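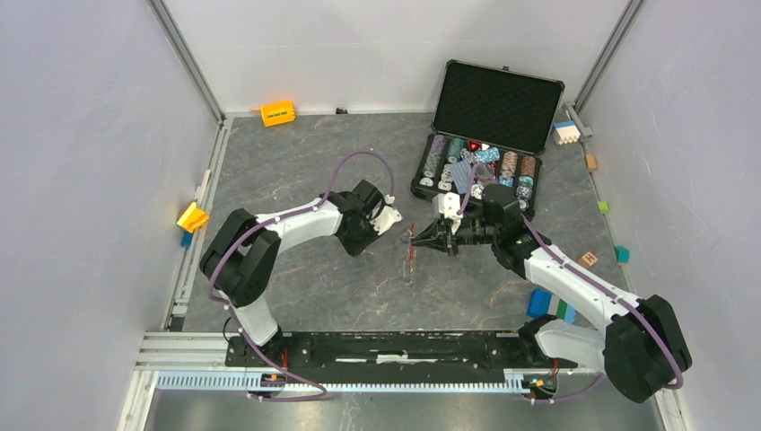 Cave Trip Leading, handout 5 – Reading a route description

Read before the June weekend. Bring a printed copy, phones die underground.

What a description is for. Gets a party to the entrance, through, and out again. Says nothing about whether your party should go. That's on the leader.

Compare the two write-ups of Skurkdale in your packet. Urszula Bielecka's is short – pitches, rope lengths, rebelays, done. Bastien Carré's runs three pages and leaves out the second pitch. Longer is not better. Mark every place in his where you would have to guess.
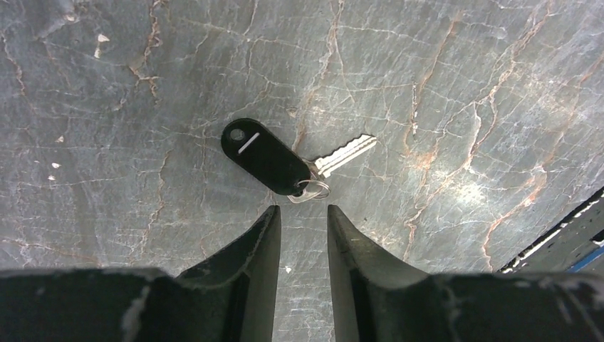
Keys on a stone surface.

Access. Brunddale is gated. Sign out at the Kocsis hut the evening before, sign back in the same day. Write your call-out time on the board AND tell a person. Entrance is at 992 m, allow an hour uphill with rope bags.

Things to pull out of any description, in pencil, in the margin:
– junctions where the way on is not the obvious way
– anything that floods. Trurnesance lower series sumps after rain, no exceptions
– tight spots, and who in the party won't fit
– first point where turning back gets harder than going on

Left and right. Always facing in unless it says otherwise. Old surveys use "true left", meaning left looking downstream. Mixing these up is the most common mistake on the excercise, every year.
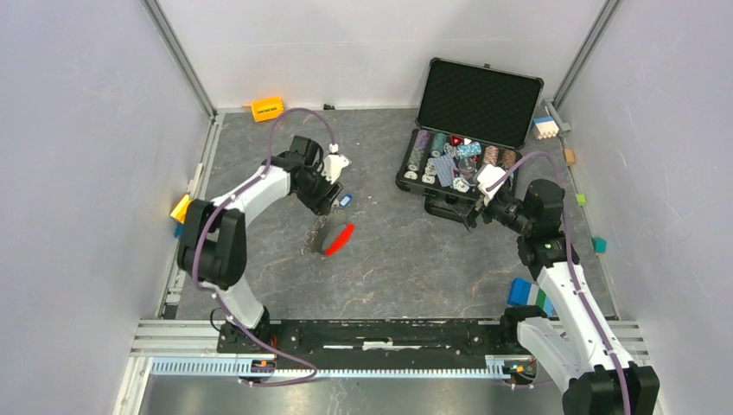

Rope lengths. Printed lengths assume the rigging in the topo. Different anchors, different length. Main pitch at Brunddale: 40 m rope including the backup. Knot in the end, every time. Wet rope shrinks, so remeasure anything old before you you pack it.

Survey numbers. Station 907 is the big junction, painted tag on the right wall (facing in). Samah Tazi's sketch has it too far south, use the newer sheet. 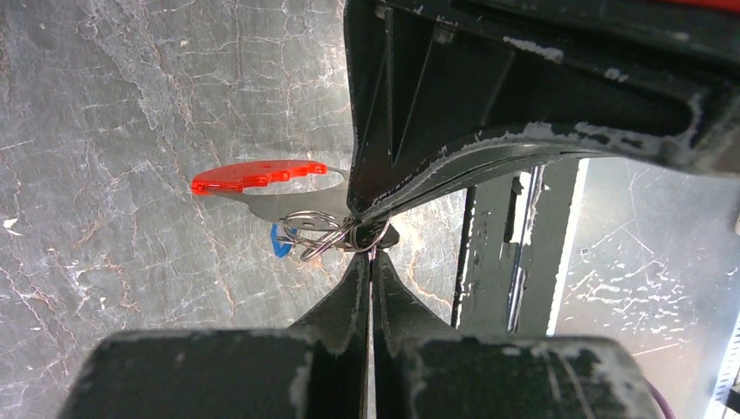
Metalwork gets sorted on the surface, before anyone changes. Count out, count in, by pitch. Leader holds the list. Small stuff is what goes missing – bunch it so it can be picked up as one thing, the way those wire rings are bunched together at the fingertips, and clip the bunch to the bag. Maillons done up finger tight for carrying.

Homework: write your own description of the entrance series, one page max. Swap with a partner. Partner draws the passage from your words only. Hand both in to Norbert Kovács.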